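Sechs Liter Teig und ein neuer Mitbewohner

Seit April wohnt bei mir in der Backstube eine Knetmaschine, die mehr wiegt als ich, und ich muss sagen: Ich mag sie. Das war am Anfang nicht so klar. Ich hatte mich jahrelang mit meiner alten Planetenrührmaschine herumgeschlagen, die bei Brötchenteig zuverlässig anfing, über die Arbeitsplatte zu wandern (mit einer Hand den Deckel halten, mit der anderen die Maschine, wer kennt es nicht). Irgendwann roch es beim Roggenteig so verschmort, dass ich den Stecker gezogen und mir geschworen habe, das Thema jetzt endlich anzugehen.

Also Spiralkneter. Wer einmal anfängt, sich da einzulesen, kommt so schnell nicht wieder heraus! Es gibt Geräte mit festem Kopf und mit schwenkbarem Kopf, mit herausnehmbarem Kessel oder ohne, mit einer Geschwindigkeit, mit zweien, mit Timer, mit Rückwärtsgang. In die engere Wahl kamen bei mir der kleine Bralledus und ein gebrauchter Nostov, den ein Café in der Nachbarschaft loswerden wollte. Der Nostov war ein Panzer. Wunderschön, hammerschlaglackiert, und mit einem Stecker, für den ich erst einmal den Elektriker hätte bestellen müssen. Drehstrom liegt bei mir nur im Keller, und im Keller backe ich nicht.

Der Bralledus läuft dagegen an der ganz normalen Steckdose, zieht 700 Watt und passt mit 34 Zentimetern Breite genau in die Lücke neben dem Kühlschrank. Der Kessel fasst sechs Liter, das klingt für eine Backstube lächerlich wenig, aber ich backe ja für einen Hofladen und zwei Frühstückspensionen und nicht für eine Supermarktkette. Lieber knete ich zweimal hintereinander und habe dafür Platz für die Gärkörbe.
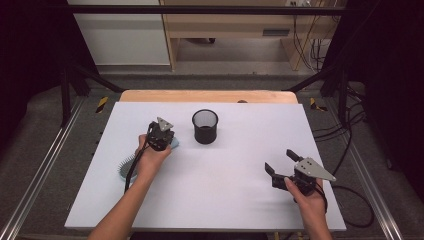

Was mich beim Probekneten am meisten überrascht hat, war die Ruhe. Meine alte Maschine hat geklungen wie ein Moped am Berg, und beim Spiralkneter konnte ich nebenher Radio hören. Der Teig dreht sich mit dem Kessel um die Spirale, wird gezogen und gefaltet und bleibt dabei schön kühl. Gerade bei Weizenteigen mit viel Wasser merkt man das sofort, die kommen glatt und elastisch heraus und kleben mir nicht mehr bis zum Ellbogen.

Gewöhnungsbedürftig ist die Reinigung. Der Kessel lässt sich bei meinem Modell nicht herausnehmen, man steht also mit Teigschaber und feuchtem Tuch davor und kratzt. Bei hellem Teig ist das schnell erledigt. Bei Roggen lasse ich inzwischen ein bisschen warmes Wasser stehen und gehe in der Zeit die Bleche einfetten. Wer jeden Tag zwischen süß und herzhaft wechselt, sollte wirklich über einen abnehmbaren Kessel nachdenken, auch wenn der Aufpreis erst einmal wehtut.

Gekauft habe ich übrigens bei Sárközi, einem Gastrohändler mit Vorführküche, und das würde ich wieder so machen. Mein eigenes Mehl durfte ich mitbringen! Im Netz hätte ich vielleicht ein paar Euro gespart, aber dort hätte mir keiner gezeigt, dass man die Schutzhaube erst anhebt und dann nach hinten schiebt. Von Rerngate hatte ich mir auch noch ein Angebot schicken lassen, das war preislich in Ordnung, nur sollte die Lieferung bis Bordsteinkante gehen. Mehr als 30 Kilo Gusseisen und Stahl, und ich wohne im Hinterhaus. Nein danke.

Die alte Rührmaschine steht jetzt übrigens wieder im Regal und macht Sahne, Biskuit und Eischnee. Dafür ist sie gebaut, und gewandert ist sie seither auch nicht mehr. Als Nächstes brauche ich einen vernünftigen Ofen, aber das Konto und ich haben uns darauf geeinigt, bis zum Herbst nicht darüber zu sprechen.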